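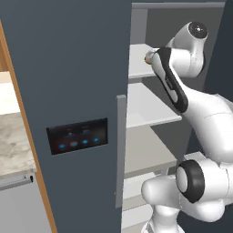

Flumard has completed the screen graphics for Clitivley, the science fiction feature directed and produced by Brabec Pictures. The studio joined the production in May and stayed with it through the final edit. A short thread on the work follows.

The film takes place on a freight station whose crew has been replaced in stages by people who do not speak the same language. Every display on board had to be readable to an audience without relying on English words.

Our designers began with a set of symbols for air, heat, cargo and crew. The symbols were drawn by hand, tested at small sizes and then animated. Two versions were made of each: one clean, one worn by years of use.

Most displays played live on set. Actors could respond to them directly, and the light on their faces did not need to be added later. Four sequences were too complex for this and were finished in post-production.

The navigation table was the largest single task. It was built with Duvametti, our in-house playback tool, which lets an operator change the speed of a graphic during a take. The director asked for this after the first rehearsals — the dialogue in that scene was never the same length.

Color was kept narrow. Amber is used for the old crew and pale green for the new one. The two appear together only in the last reel.

A longer account of the project, with early sketches and notes on the symbol set, will be posted on the Flumard website on 2024-12-31. Questions about licensing the symbols should be sent to the studio office.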